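Restrepo Winter Roadshow: stand safety checklist, Jesbridge stop

Filled in before doors by the Proltine events crew, February. Comments are ours and go straight on to the Cluldale crew, so please read them before you unload!

What a stop this was. We handed out 1,431 sample cups, the queue stayed cheerful, and the giant mug looked even better under the shopping centre lights than it did on the mock-up. The list below is the same one as last time, with a couple of lines added.

1. Stand and structure

Back wall bolted to base plates: OK
Giant mug tethered at both points: OK. The new straps are brilliant, much quicker than the old ropes.
Banner poles clear of sprinkler heads: OK after moving. The left pole was too close, so we dropped it by one section and the slogan still reads beautifully from the escalator.
Floor vinyl flat, no lifted corners: one corner near the photo spot re-stuck. Check again at lunchtime.

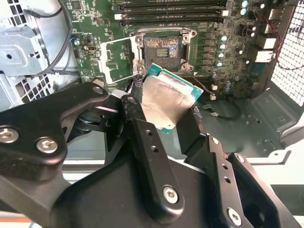
2. Power and screens

All leads tested and in date: OK
Cables under ramps or taped: OK. Yellow ramps at the front, tape behind the counter only.
Video wall fixed and fan vents clear: OK
Volume agreed with the centre: OK. They were lovely about it and let us have the jingle on the hour (kids were dancing to it by 11am).
Spare extension lead coiled away: not done at first check, done at second. Somebody please give it a proper hook at Cluldale.
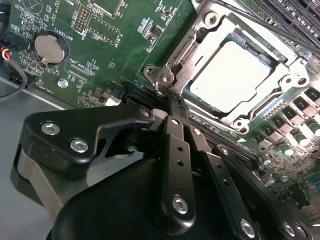
3. Crowd and queue

Queue barriers leave a clear walkway of 2 metres: OK
Limit of 75 people in the branded area: OK. We used hand clickers on both sides and only had to pause entry twice, both times for the prize wheel.
Fire exit signs visible over the banners: OK
Pushchair and wheelchair route open: OK, and wider than last time – a really good change to the layout.
Prize wheel guard in place: OK. Wheel spins freely, no sharp edges on the pegs.

4. Samples

Allergy card on the counter, facing the public: OK. Now printed large, with the milk and nuts lines in bold.
Urns behind the screen, out of reach of children: OK
Drinks served warm, lids on: OK
Spill kit stocked: low on paper towels. We got through around 100 sheets before mid-afternoon, so pack double.

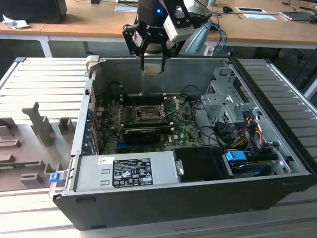

Can we give out balloons on sticks as well as the samples?
Only if the centre has agreed in writing beforehand. Jesbridge hadn't, so we used the paper crowns instead and they went down a storm.

5. Costume and crew

Mascot has a minder at all times: OK
Mascot breaks kept to the rota: OK. Water and a fan in the back room made a huge difference.
Crew in flat, closed shoes: OK
First aider named on the board: OK
Photo permission cards at the selfie spot: ran out late on. The camera crew stopped filming until more were printed, spot on.

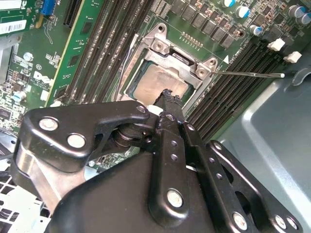
Open CPU socket on a green Dell motherboard.

6. Closing down

Urns drained and cool before loading: OK
Prize stock counted and locked away: OK
Vinyl lifted and floor checked for glue: small patch by the wheel, cleaned off with the centre's own product.
Borrowed barriers returned: OK

To carry forward to Cluldale: hook for the spare lead, more paper towels, more permission cards. The loading bay there has a low roof, so the mug goes in lying down.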